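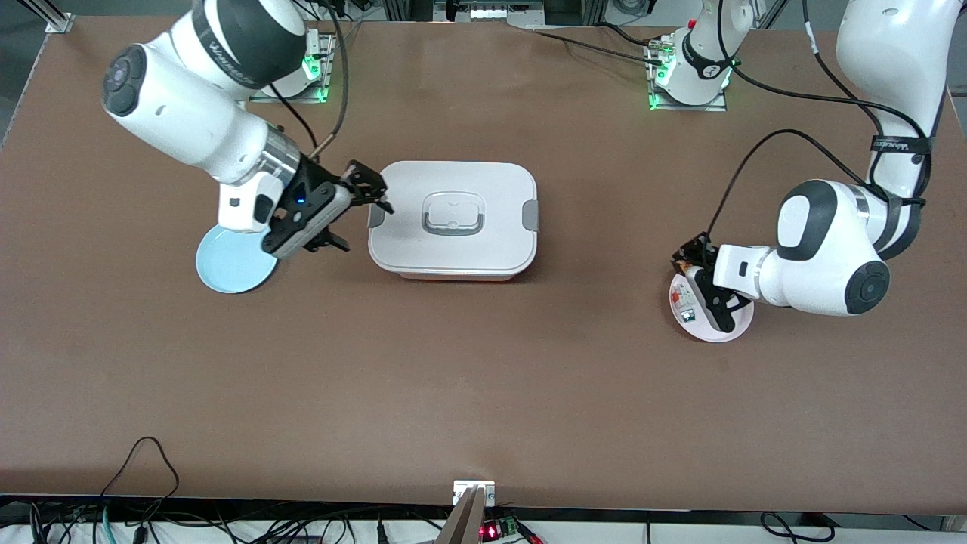
Ticket 263
Subject: Lid pops up on one side after I latch it, and the handle won't stay down
Product: Sarmont square food container, white, with the two gray side latches
Bought from: Venduver online shop, in March
Status: Solved

Opened by customer, 8:15 am

Hi! First, I love this container. I've had it for a few weeks and it has already replaced a whole drawer of mismatched tubs. It's the one with the gray handle that sits down inside the lid and a latch clip on each end. Soup goes in it, cut melon goes in it, half a lasagna went in it last weekend and looked great.

My trouble is with the seal. When I snap both clips shut, one end feels tight and the other end feels springy. If I press on the lid near the springy end it gives a little and then comes back up. Twice now I've tipped the container over the sink with water in it as a test and gotten a slow drip from a corner on that side. The clip itself doesn't look bent or cracked to me.

Second problem, maybe related: the loop handle used to drop flat into its pocket and now it stops a bit short, so I can't stack anything on top without it rocking.

Things I've tried so far:
Washed everything by hand and dried it.
Closed the springy end first, then the tight end. Better, but it still drips.
Closed the tight end first. Worse!
Turned the lid around. The springy end moved with the lid.

That last one seemed like a good clue, so I thought I'd mention it. Also, I live at around 4,000 feet if that matters for anything with a seal in it.

Reply from Sarmont help desk, 9:02 am

Thanks for such a clear write-up. Turning the lid around was the right thing to try. Because the springy end followed the lid, the bottom part is probably fine and we can leave it alone for now.

Please do these in order and write back after each one, even if nothing changes.

1. Put the container on a flat, hard surface with clear space around it. A counter or table is good. A dish towel or a drain board isn't, because the base can tip a little while you press.
2. Open both clips all the way, until they hang free.
3. Take off the lid and turn it over. Pull out the soft seal that runs around the inside. Start at a corner with a fingertip or the handle of a spoon, nothing sharp.
4. Look in the groove for bits of food, and look at the seal for a twist.

Altitude won't cause the drip. It can make a lid puff up if you close it at home and then drive up or down a mountain, but that's a different thing and goes away when you open a clip.

Customer, 9:40 am

Step 1: I've been closing it on a folded towel this whole time, so that's already one for me to fix. Moved to the big brown table.

Step 2: done.

Step 3: wow, I had no idea the seal came out. It's a lot longer than I expected! It came out pretty easily except in one corner where it felt stuck.

Step 4: there was a sesame seed in the groove. A single sesame seed, right in the stuck corner, and a thin line of something orange that I'm going to say was lasagna. I'm delighted and a little grossed out. The seal also had a half twist in it just past that corner, so the flat side was facing the wrong way for an inch or two.

Should I just push it back in, or wash it first?

Help desk, 9:58 am

Wash it first. Warm water and dish soap, and run an old toothbrush around the groove. Skip bleach and skip the scrubby side of the sponge. Let the seal dry fully before you put it back. If it goes in damp it tends to slide around and twist again.

When it's dry, press it in at the four corners first and then do the straight parts between them. If you start at one point and work your way around, the seal stretches as you go and you end up with a bump at the finish, which feels a lot like what you described.

Flat side toward you, ridged side down in the groove.

Customer, 11:30 am

Corners first is SO much easier. My first try I forgot and went around, and sure enough there was a bump at the end. Pulled it out, did the corners, and it dropped right in.

Results:
Both clips closed. They feel the same now, or very close.
Pressed on the lid near the old springy end. No give.
Water test, half full, on its side in the sink for five minutes by the microwave clock. No drip.
Water test upside down. One drop when I first flipped it, then nothing. I think that drop was on the outside of the lid from my wet hands.

I'm going to do it again this afternoon with dry hands so I have a fair result.

The handle is still sticking up, though. I ran the toothbrush around its pocket too and didn't see any seeds.

Help desk, 11:46 am

Good progress. Please do repeat the upside-down test, and use cold water for it. Hot water pushes on the lid and can give you a drop or two that has nothing to do with the seal.

On the handle: it pivots on two small pegs, one at each end of the loop. If someone lifts a full container by one side of the loop, a peg can ride up in its slot. The handle then looks fine when it's up and stops short when it's down. To reset it, lift the loop straight up, hold the lid steady with your other hand, and squeeze the two ends of the loop gently toward each other. You should feel it click. Then fold it down.

Please do this with the lid off the container and nothing in the way. A plate or bowl under the edge of the lid is enough to tilt it.
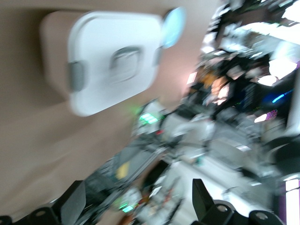
Customer, 2:20 pm

I had to clear some room first. Once the lid was flat I tried the squeeze.

First squeeze: nothing.
Second squeeze: nothing, and I got nervous about breaking it.
Third squeeze: a little click on one end! Folded it down and it's closer but still a hair too high on the other end.
Fourth squeeze, pushing more on the high end: click. It's flat! It drops into the pocket like it did on day one.

I stacked a bowl on it and it doesn't rock. I stacked two bowls on it. Still good. I'm having way too much fun with this.

Repeat water test, cold water, dry hands, upside down, ten minutes: no drops. I put a paper towel under it so I'd know for sure, and the paper towel stayed dry.

Couple of questions while I have you:

a) Can the seal go in the dishwasher? I've been putting the whole lid in.
b) Is it okay to carry the container by the handle when it's full of soup? I think that's how the peg moved.
c) I have the smaller Puredano boxes from before and their seals look like they'd fit. Can I use one as a spare?

Help desk, 3:05 pm

a) Top rack, yes, but take the seal out of the lid and lay it across the prongs. Left in the groove, it traps water behind it.

b) The handle is meant for lifting the lid off and for moving the container a short way, like fridge to table. For soup, put a hand under the base. If you do use the handle, keep your fingers centered on the loop.

c) Please don't. Theirs is a different shape underneath and it'll sit too high, and then you'll be fighting the clips. We can mail you a spare of the right one. The latches go through 3,000 open-and-close cycles in our checks and the seal is good for 1,000 before we suggest a look at it, so you may not need the spare for a long time, but they're easy to lose down a drain.

Customer, 3:31 pm

Yes please to the spare! Same address as the order.

I'm writing down what I'll do from now on, in case it's useful to whoever reads these:

Seal out once a week, more often after anything with seeds.
Corners first.
Close it on the table and never on the towel.
Press the middle of each end with a thumb while closing that clip.
Hand under the base for soup.

Tonight's test is leftover chili, which is about as mean as food gets. I'll report back.

Help desk, 3:44 pm

Spare seal is going out from the Solanki warehouse. Leaving this open overnight for the chili. Let the chili cool with the lid resting on top and the clips open before you close it up, or the lid will pull down tight and be hard to get off.

Customer, 7:50 am

Chili report! Let it cool with the clips open, latched it before bed, and put it on its side on the fridge shelf with a tray under it, just to be mean. Tray was clean this morning. Lid came off with no fight, handle is still flat, and there's no orange line outside the seal.

Happy for you to close this. I'm ordering a second one for rice.

Help desk, 8:10 am

Closing as solved. Cause: food in the seal groove and a twisted seal on the lid, plus one handle peg out of place. No parts replaced. Spare seal sent at no charge.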